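Furnished lets at Grovard Quay to open to tenants in July

Plans to turn the former Corrigan warehouse on Grovard Quay into furnished rented homes have been approved, and the owners say the first tenants should be able to move in next July.

The building will hold 161 flats, all let with furniture and kitchen equipment included. It has stood unused since the Corrigan seed business moved out to the Rornmont road. The developer, Kastness Lettings, bought it with the yard behind and the row of stores along the water.

The decision was made at a planning meeting on 4th October. Councillors voted in favour after a discussion lasting most of the evening, much of it on parking and on how long people should be allowed to stay.

Kastness had first asked for permission to let the flats by the week. That was dropped after objections from residents in Grovard, who said the quay already had enough holiday lets and that the town was short of places where people in work could live all year. Under the agreed plan, the shortest let will be 2 months. Most of the flats will be offered on yearly agreements.

A smaller group of 13 flats, all on the ground floor facing the yard, will be kept for people who need a home for part of the year only. Kastness said it expected these to go to hospital staff on short contracts and to people waiting for building work on their own homes to finish. The same minimum stay will apply.

The flats will be a mix of studios, one-bedroom and two-bedroom homes. The largest are on the top floor, where the old hoist room is being kept and divided between two of them. Studios will have a fold-down bed and a small table. All the others will have a separate bedroom with a double bed, a wardrobe and a desk, and a living room with a sofa and a dining table for four.

Each flat will have its own kitchen with an oven, hob and fridge. Plates, pans and cutlery are included in the rent, as are curtains and lamps. Bedding and towels are not, though tenants on the shorter lets will be able to hire them from the office.

The flats will not have their own washing machines. Kastness said the old floors made it hard to run the extra pipes and drains without lowering the ceilings below, which the conservation officer had asked it not to do. A shared laundry is planned on the ground floor next to the bicycle store, open from early morning until late evening. Washing will be paid for by the load and will not be part of the rent.

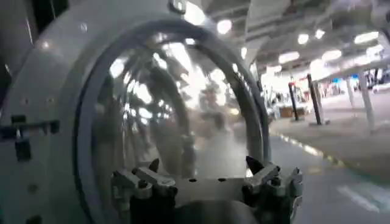
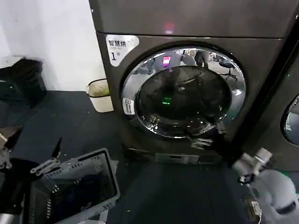
A front-loading machine in dark grey, with the number 1 on its label.

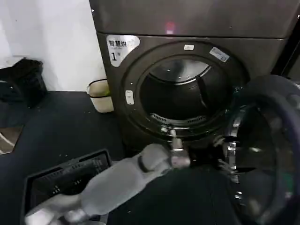
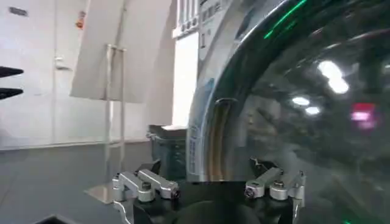
Rents have not been set for every size of flat. Kastness has said that the lowest, for a studio on the yard side, will be £500 a month, with water and heating included. Electricity will be metered and charged separately. Flats facing the river will cost more, and the company expects to publish a full list early in the new year.

A deposit of one month's rent will be taken on all lets. Tenants will be given a list of the furniture on the day they move in and asked to sign it within a week. Those who would like to bring their own furniture can ask for a bed or a sofa to be taken out, but the rent will stay the same.

Pets were raised at the meeting. The first version of the tenancy rules ruled them out completely. The revised version allows one cat or small dog in any flat let for a year or more, with the written agreement of the office. They will not be allowed in the short-stay flats.

Parking took up more time than anything else. The yard has room for far fewer cars than there will be flats, and several people from Corrigan Street told councillors that they already had trouble stopping near their own front doors in the evening. Kastness has agreed that spaces in the yard will be let separately, and that tenants will not be able to apply for permits for the streets nearby. It will also pay for a new crossing at the bottom of the hill and for a bus shelter on the quay side of the road.

One objector asked whether the rule on permits would hold if the building were sold. Planning officers said the condition was attached to the site and would apply to any later owner.

The outside of the warehouse will change very little. The brickwork will be cleaned and repointed, and the painted Corrigan name on the river wall will stay. New windows will be fitted in the existing openings, with dark metal frames in the same pattern as the old ones. The loading doors on the upper floors are to be fixed shut and glazed, with a rail across the outside. A lift is being put in at the yard end, where the old stair has already come out.

The low stores beside the water are not part of this stage. An earlier drawing showed them as a café and a boat workshop, but Kastness said it had no firm plans and would apply separately. Two of them are in poor repair and have been fenced off. The path in front will stay open during the work, except for short periods when scaffolding is going up or coming down.

Flood protection was another condition. The ground floor will be raised slightly, and electrical sockets there will be set higher up the walls than usual. The yard gate will be fitted with slots for flood boards, which will be kept in the bicycle store. The river last came over the quay some years ago and reached the warehouse steps, though it did not get inside.

Work on the roof will begin first, followed by the windows on the river side. Lorries will come in by the Rornmont road and will not be allowed to wait on the quay. Noisy work will be limited to the daytime, with none on public holidays.

The flats will be finished in two stages. Those on the lower floors are due to be ready in July, together with the laundry and the office. The upper floors will follow in the autumn. Kastness said tenants who moved in early would have building work going on above them for a time, and that their rent would be reduced until it was done.

A furnished flat on the first floor will be open for viewing in the spring. Anyone who wants to be told when bookings begin can leave their details at the Kastness office in Grovard, or write to the same address. Names will be taken in order, with separate lists for the yearly and short-stay flats, and there is no charge for joining either one. People already living or working in Grovard will be offered first choice of the yearly lets for four weeks before they are advertised more widely.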